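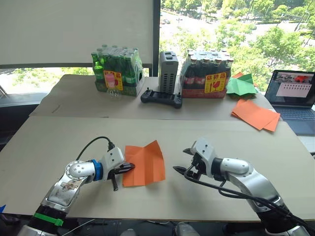
Younes Shehata wrote back on the ticket this morning: are you sure the sheet is square? Measure both sides before you blame the paper.

OK, fair. I measured, and it's off! One side is 2 mm longer, so the diagonal creases never land in the corners and my box comes out leaning. I'd been blaming the Hastumden instructions for a week (sorry, Hastumden).

Trimmed a fresh orange sheet with the Prieto cutter and started over. Diagonals first, unfold, then edges to the center. Much better up to step 14, where you open the thing up and the sides are supposed to stand. Mine still want to splay.
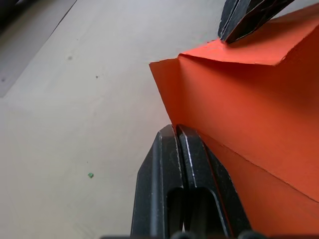

So I went back and ran a ruler along every crease before opening it up again, pressing hard, and that helped a ton. One side is still a bit lazy. I think I'm folding toward myself and pulling the sheet crooked while I do it.

Also tried the heavier stock from Wikcombe. Don't! It cracks white along the folds, and I've got a pack of 585 of it now, ugh.
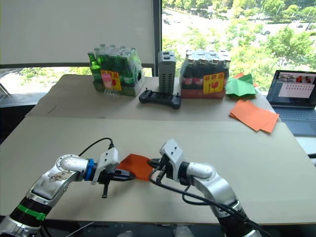
Next try is turning the paper between folds so I always crease away from me. I'll leave this open until I get two good boxes in a row. Younes, does your copy of the sheet show a step 29? Mine stops at 28 with the lid half done.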